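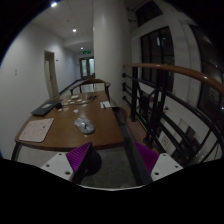 Slide 5: The handheld gripper at the hallway table, with purple ridged finger pads.

Student Projects | Robotics | Talk Notes

Start with the task. The team had to collect small objects off a table and put them in one place. Small and flat is harder than it sounds. Let people look at the white pieces on the tabletop before going on.

Point out the two fingers. White base plates, purple pads, fine ridges on the pads. Nele Kuhlmann drew the pads and went through 14 versions. Pass the early ones along the front row if there is time.

Why handheld first: the students called this one Nasex. They wanted to learn the motion by hand before they wrote any code. Ilse Ostermann kept the log. It has 362 tries in it, over 2 months of club meetings.

What went wrong, keep this short:
- Early pads were too smooth for paper.
- Ridges set too far apart let thin pieces slip down between them.
- People tilted their wrists, each in their own way. The log has a column for this now.

Mention that the club meets again in September and has room for new members. No experience needed.

Next slide is the pad drawings. Nele takes over from there. Questions about cost go to Ilse, she has the parts list.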